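Friday, December 23, 2022

Last full day before the break, and I wanted to get this written up while it's still fresh, because I know perfectly well that by January I shall have forgotten half of it and be cross with myself. The heating in the Grollham building went off at lunchtime again, so apologies to whoever has to read my handwriting in the paper copy.

## Where we are with the Grenia set

The aim for this week was 200 good examples of the bottle task for Grenia, all of them driven by hand with the leader arm, and all with the cameras in their final places. We have 137 that I'm happy with, which leaves 63 to do after the holiday. I had hoped to be closer, but Monday went on re-mounting the wrist camera bracket and I don't regret it, as the old footage had a wobble in it that made me feel slightly seasick.

I threw out 22 of this week's runs altogether. Most of those were mine, I'm sorry to say, and most were the same mistake: closing the fingers too early, opening them again, and then having another go. I know there's an argument for keeping recoveries in, and I'm all for having a proper batch of them, but I'd like them recorded on purpose and labelled as such. A hesitation because the operator's tea had just arrived isn't a recovery! They're in the folder called "fumbles" if anyone wants to look through and rescue a few.

## Things I noticed while driving

- Slower approaches give much tidier grasps, but if every run is slow then the model will be slow too. I've settled on a brisk move down to just over the table, then easing off for the last bit. It feels natural after a dozen or so goes.
- Please vary the way the bottle is lying. I looked back over the first morning's starts and nearly all of them had it square to the table edge, which is just how one's hand puts it down. I've begun turning it a bit each time, cap towards the bin on some and away on others, and the later runs look far more mixed.
- Middle of the bottle is where I want the grip, on the label. Full bottles sag horribly if you take them near the neck, and the plastic is slippery where it's bare and ridged.
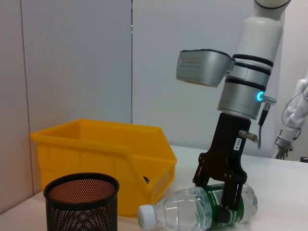

- The bin and the mesh pot should move between runs as well, a hand's width is plenty. Leave the mesh pot in even though it has no part in the task, as Grenia will need to cope with odds and ends on the table sooner or later.
- Check the cable at the wrist before each block. It's long enough for everything we do, but I did manage to wind it up on Wednesday by turning the same way over and over, and had to stop and unwind the whole business.

## Recording and labels

Didenko (the new logging script, for anyone who's been off) has behaved beautifully. It dropped frames on 2 runs out of the entire week, and flagged both itself — a great improvement on May, when we found out a fortnight later. The task sentence is now fixed as "pick up the bottle and put it in the yellow bin". Do please use exactly that, full stop left off, or the Duvon export splits it into separate tasks and we get a very long list of nearly identical ones.

## For January

- Finish the remaining runs, ideally over two mornings with different people driving.
- Record the recoveries as their own batch.
- Try half-empty bottles. The water slops to one end and I suspect it'll be quite a different job.
- Ask about the heating.

Drives are copied and the second copy is in the grey cupboard, top shelf.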